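4. What the arm cost us, and what we would buy again

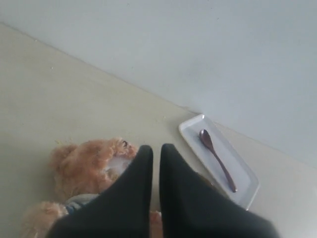 Figure 3. View from the wrist: teddy bear to the left of the fingers, spoon in a white tray to the right.

So how much should a small lab set aside beyond the price of the arm itself? Plan on spending as much again over the first year, with most of it going to fingers, cables, mounts and people's time.

I wish I'd had that number in September, when Italo Pace and I sat down to write the equipment request. We had a quote from Tedesco for the arm, we had a quote from Wilis for the gripper, and we more or less added the two together and sent it off. The request came back approved in a week, which felt great – and then the small invoices started.

4.1 The small stuff

The gripper came to $3772, and that one I could see coming. What I hadn't planned for was $1176 in replacement fingers and mounting plates over the first 90 days. We wanted soft-surfaced fingers for household objects, and soft surfaces wear out. Manuela Gentile kept the purchase log for us (thank you, Manuela!), and when I went back through it for this section I found fingers on nearly every page. If I were doing it over, I'd order a full set of spares with the gripper and put them on the same line of the budget, so there's only one approval to chase.

Our objects were cheap by comparison. Toys, spoons and trays came out of petty cash, and I'd happily double that part of the budget. The setup in Figure 3 is typical of what we work with: a plush toy on the floor, a hard utensil in a tray, the tray close to a wall. Fluffy fur and a slim handle ask very different things of a pair of fingers, and buying one gripper to cover both was the hardest choice we made. We looked at a second, narrower gripper from Cerex and decided to wait a year.

4.2 Leasing or buying

Our partner group in Gomville leased their arm, and for a while I was pretty jealous. Their monthly payment covered service visits, and ours didn't cover anything. But their contract had a 6 week notice period for any hardware change, and that included the wrist camera mount, which we must have redesigned every time somebody had a new idea. For a project like ours I'd still buy the arm. I would lease the workstation, though, and I'd ask for the service price in writing before signing anything.

One more thing on timing. Our gripper arrived well before the adapter plate that holds it, so part of its warranty ran out while it was still in the box. Ask the supplier to start the warranty at installation. Wilis agreed to that on our second order.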